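How to Run a Simulated Home Demo at Your Open Day

Our lab in Getovholm opens its doors every November, and for the last two years the most visited table was the one with the simulated house. Visitors sit down, take the controls and guide a household robot through rooms that exist only in the computer. I was asked to write down how we do it, so that other groups can repeat it.

What you need

One computer with a good graphics card, one large screen for the audience and one small screen for the operator. We use the Romelix simulator with the Cameo viewer on top, but the steps are similar in other programs. You also need a game controller with a long cable. Wireless ones lost their connection when the room was full of phones.

Step 1. Prepare the house the evening before

Load the house and let it run for 60 minutes without touching it. If memory use keeps growing, restart and load it again. Our house file is 858 megabytes, and the first start is slow, so do not leave it for the morning.

Step 2. Choose the stops

Decide on a short route and save each stop as a start point. Choose places that look different from each other, otherwise visitors lose their orientation. A bathroom is good for a first stop, people recognize it at once. Doorways should come after that, when the visitor has some feeling for the controls.
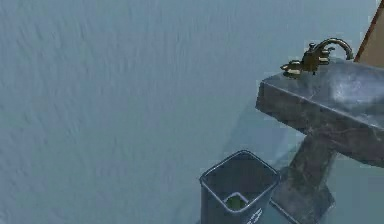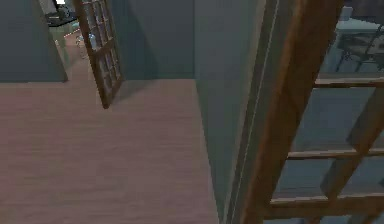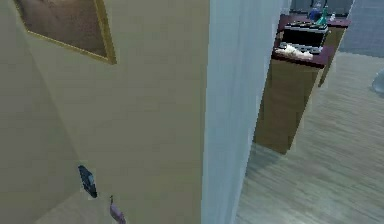 Stops in the simulated house: the sink and wastebasket, the glass-paned doors, and the wooden cabinet past the white door frame.

Step 3. Set the speed

Go to the motion settings and lower the maximum speed to 49 percent. Children push the stick all the way, always, and at full speed the view turns so fast that some people feel sick. Turning speed is a separate setting – do not forget it.

Step 4. Let the visitor drive

Give each person one simple task, for example "go through the doorway and stop in front of the furniture". Say it once and then wait. The operator should keep the hands away from the keyboard unless the robot is really stuck. If it is stuck, press reset and the visitor begins again from the last saved stop.

Narrow passages are the hard part. Tell the visitor to line up with the opening first and only then move forward. Most people try to do both together and touch the door frame.

Step 5. Explain while they drive

Keep it short. We say that the robot practices in a simulated home before it is tried in a real one, and that a broken sink costs nothing here. Older visitors often ask if the rooms are filmed. Show them the faucet from close, the edges are a little jagged and then it is clear.

Step 6. Save the runs

Turn on logging before the first visitor arrives. Last time we recorded 511 runs, and the Wu script sorted them into folders by start point. Without it you will do this by hand – I did it the first year and it took me the whole next morning.

Common problems

The picture freezes when a new room loads: lower the texture quality by one level.

The controller does nothing: click once inside the viewer window.

The robot begins inside a wall: the start point was saved too close, move it back and save again.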